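11 juin 2026

Bon, je reprends ce journal après trois semaines de silence, la faute aux confitures. Enfin, pas seulement aux confitures, mais elles ont pris toute la place, dans la cuisine comme dans ma tête. Les fraises sont arrivées d'un coup, Hamidreza Nouri (mon voisin de jardin, celui qui a la parcelle en pente) m'en a déposé deux cagettes devant la porte sans même sonner, et le lendemain rebelote ! J'ai équeuté jusqu'à avoir les doigts rouges pour la semaine.

Première fournée : trop cuite. Je le savais en la versant, elle faisait ce bruit épais, un peu triste, en tombant dans le pot. Je l'ai mangée quand même, à la cuillère, debout. Deuxième fournée : parfaite, avec un peu de citron et une gousse de vanille fendue que je gardais depuis Noël. Hamidreza m'a dit que sa mère mettait de la cardamome. Je n'ai pas osé, et depuis je ne pense plus qu'à ça.

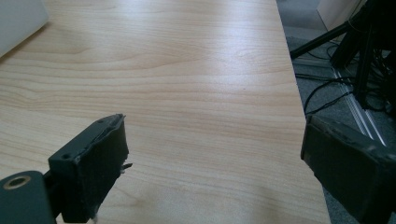 La rhubarbe, suite et fin

Je m'étais juré de ne plus en faire. Chaque année je me le jure, et chaque année il y a cette touffe énorme au fond du jardin qui me regarde. J'ai donc coupé les tiges hier matin avant la chaleur, en chaussons, avec le couteau à pain parce que l'autre avait disparu. Une nuit dans le sucre, et au réveil le saladier était plein d'un jus rose pâle, superbe. À la cuisson, évidemment, tout a viré au kaki. Je ne sais pas comment font les gens qui publient des photos de rhubarbe rose vif, je les soupçonne d'y glisser une betterave.

J'ai aussi essayé la bassine Galthorpe achetée au vide-grenier. Je l'ai payée 40 euros, j'ai hésité dix minutes, je suis partie, je suis revenue — elle était encore là, c'était un signe. Elle chauffe très vite, trop vite pour moi, mais quelle allure sur le feu !

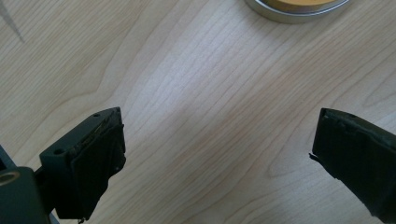
Les étiquettes, maintenant, mon grand tourment. J'en avais commandé 70 chez Pirby, de jolies étiquettes crème avec un liseré, et elles se décollent dès qu'on les regarde. J'ai tout recommencé avec du papier ordinaire et du lait, à l'ancienne, au pinceau, et ça tient comme du ciment. Pour la couleur j'ai longtemps tourné autour du pot (ha !) et puis j'ai eu envie de celle d'un plateau de bois blond, ce beige chaud qui tire un peu sur le rose, avec les veines qui filent en biais. J'ai fait un essai à l'aquarelle très diluée et c'est doux, ça ne crie pas à côté du rouge de la fraise. Sur la rhubarbe kaki, en revanche, rien à faire, même la plus belle étiquette du monde ne la sauvera pas. Je l'offrirai à mon frère, qui mange tout.

Vichien Thongsuk est passé vers midi avec un melon et son avis sur la pectine. Il est contre. Moi je suis pour, à toute petite dose, surtout avec les fraises gorgées d'eau de cette année, et nous avons débattu si longtemps que le café a refroidi deux fois. Il m'a laissé une recette de gelée de piment qu'il tient de sa tante, écrite au dos d'un ticket de caisse, avec des quantités du genre « un bon peu » et « pas trop ». Je vais devoir l'appeler.

Reste le rangement. Le placard du couloir déborde, il y a encore des pots de l'an dernier derrière les nouveaux, et une mirabelle dont je ne garantis plus l'âge. Il me faudrait des bacs, des vrais, avec un couvercle qui ferme, pour descendre le tout à la cave au frais.

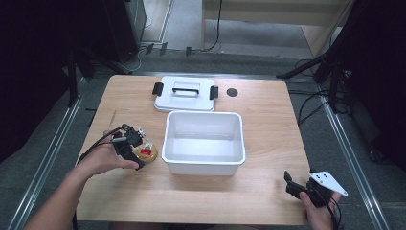
Un bac blanc, son couvercle à poignée noire : voilà le genre qu'il me faut.

Demain, donc, tri du placard, et je goûte la mirabelle si j'en ai le courage. Penser à rendre les cagettes à Hamidreza. Racheter du sucre, du citron, et de la cardamome.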